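I have been sorting the Skaddale tokens again, and since two readers wrote to ask how I tell the first striking from the second, I am putting my notes in one place. They cover the copper pieces only. The brass ones are a separate problem and I don't own enough of them to say much.

Skaddale was a mill town, and the tokens were made for the company store. The date on all of them is 1887. The date did not change when the dies did, so it is no help in telling one striking from the other. You have to go by the lettering, the rim and the weight, in that order.

## The lettering

On the first striking, the K in SKADDALE has a long lower leg that nearly touches the A. On the second, the leg is short and ends level with the base of the other letters. This holds on every piece I have examined, including some very worn ones. The two Ds are also closer together on the second striking, but wear tends to spread them and I would not rely on it alone.

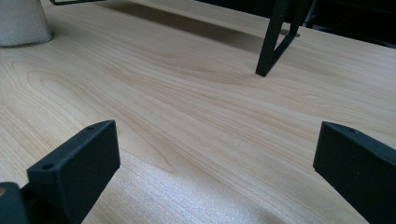 *Photo: Reshma Potgieter*

If the K is worn flat, look at the final E. The middle bar is the same length as the top bar on the first striking and clearly shorter on the second. A 10x loupe is enough. I use an old Okeo with a scratched barrel and have never felt the need for anything stronger on copper of this size.

Light matters more than magnification. I set a small lamp low on the left and turn the token a few degrees at a time until the letters throw a shadow. Overhead light fills in the recesses and makes both kinds of K look alike. I made that mistake with three pieces in my first year and had them in the wrong envelopes until last winter.

## The rim

The first striking has a plain raised rim of even width. The second has a rim that is wider at the bottom, under the date, and thins out toward the top. I take this to be a die set slightly off center in the collar and never corrected — the error is the same on all of them, so it was not a matter of single bad strikes.

Edges are plain on both. If you see a reeded edge, you have one of the souvenir copies sold at the mill museum. Those are also too thick and have a soft, greasy look in the fields. They are honest copies and were sold as such, but they do turn up in mixed lots with no label.

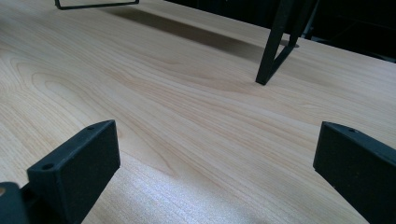
The copies weigh well over what a real one should, so a scale will sort them out before you get as far as the edge. I check weight on everything that comes in, whether it looks right or not, and write the figure on the envelope with the date I took it. A piece that has lost a lot of metal to wear should look as if it has. When a light token still has sharp letters, I set it aside and check it for acid or filing.

My scale reads to a hundredth of a gram. I check it with a brass weight before each session and again at the end. If the two readings differ by more than two hundredths, I do the whole batch over.

## How many were made

The only written source I know is a store ledger, copied out by Sipho Tshabalala for the local history group. It records two deliveries of copper tokens. The first was 1275 pieces and the second was 400. The ledger does not say which design came in which delivery, and it does not mention a change of dies at all.

It is tempting to match the larger number to the first striking and stop there. My own pile does not support that. The short-leg K is the more common one in every lot I have bought, and other collectors I trade with see the same thing. Some possible explanations:

- The dies were changed partway through the larger delivery.
- Most of the first striking was called in and melted.
- There was a third delivery in a ledger that has not survived.

I lean toward the first of these, but my evidence is thin. A die that failed early would leave cracks on the last pieces struck from it. I have 4 long-leg tokens with a fine crack running from the rim through the 7, and the crack is longer on some than on others. That fits a die on its way out. It does not tell me when the new one went into the press.

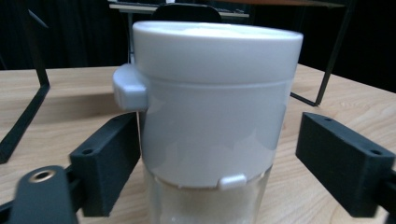

Reshma Potgieter

Reshma sent me her own list last month along with the loan of a long-leg piece, and it has the longest crack I have seen so far. It passes through the 7 and goes on into the wreath. I have put it at the end of the sequence. She bought it in a Baloyi sale as part of a box of buttons and washers, with no history attached.

## Cleaning

I don't clean copper beyond a soak in distilled water and a pat with soft cloth. Acetone is fine for tape residue and old lacquer. Dips are not fine. A dipped token goes an orange-pink that never looks right again, and the trade knows it on sight.

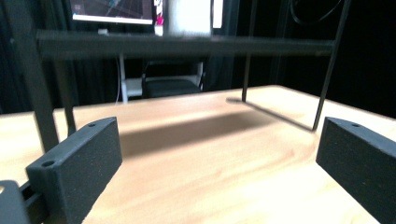 Storage is simple by comparison. I keep the tokens in paper envelopes inside Clirell trays, with the trays in a closed drawer away from the kitchen side of the house. PVC flips should be thrown out, including the ones that came with the token. For sorting I work on a light wooden tabletop like the one in the photo, with a felt pad laid over it so that nothing lands on bare wood. Pale wood shows up a dropped copper piece well, but it also bounces lamp light back, and a bright patch of glare beside the token makes it harder to judge color. The pad takes care of that. Mine is gray.

I still need a long-leg token with no crack at all and a readable E. If you have one and would rather not sell, a clear photo of the date side with the weight would be enough for my list. Please say what scale you used.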